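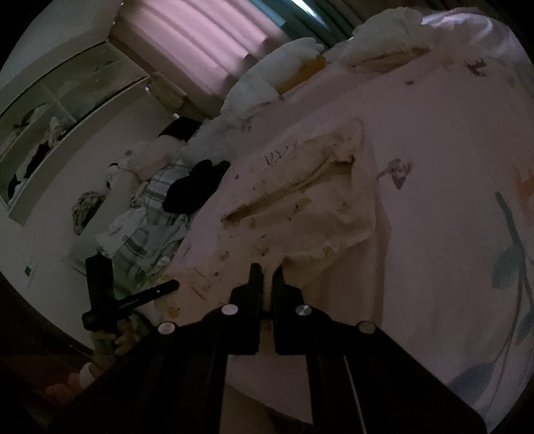

Hard water is blamed for too much, according to Najwa Rizk. Most gray sheets, she said when we spoke at the Jirnolby laundry, are gray from short rinsing.

"People see a dull sheet and buy a softener," she said. "Then they keep the same rinse, and the sheet stays dull. The soil came off the cloth in the wash and went back on because the water wasn't changed enough."

Jirnolby washes bed linen for small hotels in the Plerard valley. Rizk keeps the wear records. The current log covers 1587 sheets, all plain weave, each with a number inked on the hem. A sheet is weighed dry when it arrives new and again every 43 washes. Loss of weight is taken as loss of fiber, with a correction for sizing that leaves the cloth in the first few cycles.

The figures changed her mind on temperature. She had expected the hot program to do the most damage. In her records, the tumble dryer accounts for more of the loss, and most of that comes at the end of the cycle, when the cloth is already dry and still turning.

"Take it out slightly damp and iron it," she said. "We shortened drying in March and the lint screens filled more slowly the same week."

Search this site
Enter keyword
Go

On bleach she is stricter. Chlorine is used at Jirnolby only on stained pieces, in a separate load, followed by a neutralizing rinse. Residue left in the cloth goes on working in the dryer and on the shelf. The usual sign is a tear along a fold, with clean edges — a worn sheet goes thin first, and usually in the middle.

I asked about thread count. Rizk said it tells a buyer little unless the yarn is known. A count of 500 can be reached by counting each ply of a twisted yarn, and such a cloth may be heavy, slow to dry, and no stronger along the hem. She asks suppliers for weight per square yard and for tensile strength in both directions. Shojaei, her present supplier, gives both.

Sheets are retired at three repairs. "After that the patch is stronger than what it's sewn to," she said. Retired stock is cut down for pillow protectors, and the hem numbers are struck from the log.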